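Notebook, natural dye bench
29 July 2022

Madder, third attempt, and I am so happy with this one that I'm writing it up before I've even washed the pot. Augustina, you were right about the chalk. I owe you a coffee.

Where we left off

The April batch came out brick brown, which was pretty in its way but no use for the Clallimcombe blanket. I blamed the roots at first. Then Hélder pointed out that we had changed the roots, the water and the pot all in one go, so there was no telling which of them did it. Fair enough! This time I kept the same roots (the Bastos lot, what's left of it), went back to the old steel pot and changed only the water.

Water

Our tap water here is very soft. I'd always thought of that as a good thing, and for washing fleece it is. Madder wants some hardness to get past orange. I stirred in 4 grams of powdered chalk, let it stand while I ground the roots, and the bath looked redder before any wool had gone near it. Could have been the window light. I don't think it was.

Mordant

Alum at 13 percent of the dry weight of the wool. Dissolved it in a jug of hot water, added it to the pot, then in with the skeins, already soaked. Brought them up slowly and left them to cool overnight in the liquid. I used to skip the overnight part and I can't believe I did. The color goes on so much more evenly now, with no pale band where the ties are. (Ties were loose figure eights in cotton string. Ebbe's zip ties leave a mark, sorry Ebbe.)

The bath

This is the bit where I lost the April batch, I'm fairly sure. Past a certain heat the browns come out of the root and you can't put them back. I held it under 80 degrees C the whole afternoon, sitting next to it with the thermometer and a book. It drifted up once when I went to answer the door, so I pulled the pot half off the ring and it settled.

Ground roots went into a stocking bag this time. Far fewer bits in the yarn. You do have to squeeze the bag now and then with a spoon against the side of the pot, and the cloud of red that comes out is wonderful, I could do it all day.

First skein out: a true warm red. Second skein, same bath, a bit softer, closer to coral. Third, a peachy pink that Vitória has already claimed for mittens. I put a handful of undyed fleece into what was left and got a pale apricot, so the bath still had something to give. I've kept it in the lidded bucket under the sink. Please don't tip it out!

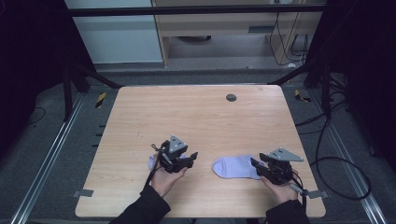

Fastness strips

Cut 30 cm lengths from each skein and wound them on card, half of each card covered with foil. They're taped inside the south window now. Margarida has the matching set in a drawer at her place for comparison. I also rubbed a damp white cotton rag on each skein. Skein one left a faint blush on the rag, the others left nothing I could see. My guess is that skein one needs another rinse, as it carried the most root dust.

Modifiers

Tried small snips only:

Iron, just a pinch in a jar: plum going on brown. Gorgeous, but it makes the wool a little harsh, so keep it for rugs.
Vinegar: pushed it toward orange, quicker than I expected.
Washing soda: cooler and pinker. Don't leave it in long, the wool starts to feel slimy.

The washing soda one is very near the pink in the old sampler at Clallimcombe. I held the snip against the photo Hélder printed, and I know printed color is a poor judge, but still. I'd love to take it over there and check it against the cloth itself.

To do

Rinse skein one again and redo the rag test.
Order more madder. Bastos if they have it, otherwise try Ornier, who sell it whole. Whole is more work to grind but you can see what you're getting.
Label the chalk jar. It is sitting beside the alum jar and they look the same.
Ask Augustina whether her rainwater butt is full. I want to run one skein in rainwater with chalk added, against one in plain tap water.
Weld next, if the plants behind the shed haven't gone over. A good yellow beside this red would make me very happy indeed.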